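Plolldale Elementary Help Desk
Ticket 117: Student birthday cards upload but do not appear in class gallery
Category: Classroom software / Murkov Portfolio
Priority: Normal
Opened: 23 December 2021
Status: Resolved

Reported problem
Room 3 teacher scanned one card per student and uploaded the set to the class gallery in Murkov Portfolio. Upload counter shows 41 files accepted. Gallery shows 40. Parents of the student with the missing card see an empty page when they log in. Teacher has deleted and uploaded the set again with the same result. 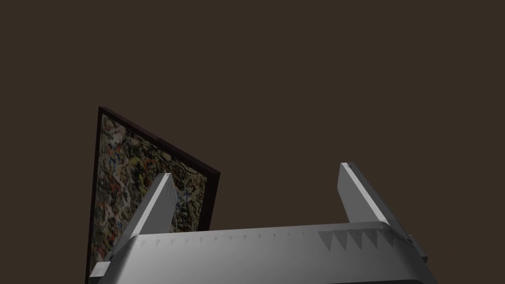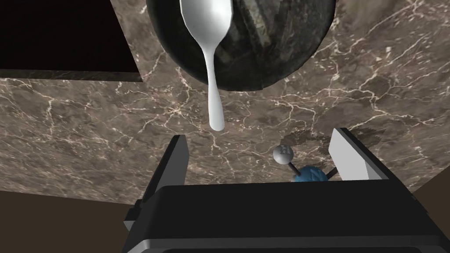
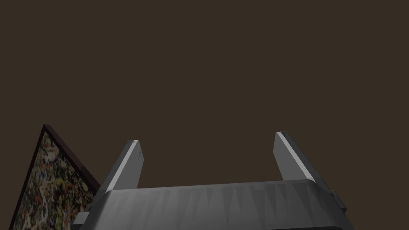 Environment
Scanner: Rustton sheet-fed unit in the staff workroom
Software: Murkov Portfolio, teacher account, web version
Roster source: Singhal roster sync, runs nightly
Files: PDF, one page each, named by student number

Log entry 1
Confirmed the counts from the teacher account. The upload report lists every file as accepted, with no errors. Checked the trash folder and the drafts folder. Both empty. Asked teacher to stop uploading until the cause is known, as each attempt sends a new notice to families.

Log entry 2
Compared the upload report against the gallery list by student number. The missing card belongs to a student who moved into Room 3 from another room in the same grade. The file itself opens normally on the workroom computer. Page size and file size are in line with the others. Scanner fault ruled out.

Log entry 3
Renamed the file and uploaded it alone. Accepted, not displayed. Uploaded a blank test page under the same student number. Accepted, not displayed. Uploaded the original card under the teacher's demo student. Displayed at once. The problem follows the student number and has no connection to the file.

Log entry 4
Opened the student record in the roster. Student is listed in two rooms. The old room entry was not closed when the transfer was made. Murkov Portfolio files the work under the first room it finds, and the old room has its gallery turned off. All of the test uploads were sitting there, along with the original card.

Fix applied
1. Office closed the old room entry in the roster.
2. Ran the Singhal sync by hand.
3. Moved the card to the Room 3 gallery from the admin account.
4. Deleted the blank test page and the duplicate copies.
5. Teacher signed out and back in. Gallery now shows 41.

Parent account checked from the office. Card displays, and the writing on the inside page is readable at normal zoom.

Related
Same symptom was logged in July during summer program setup and closed without a cause. Linked to this ticket.

Follow-up
Office transfer checklist needs a line for closing the old room entry. Request sent. Duplicate roster report to be run after each transfer until the checklist is updated.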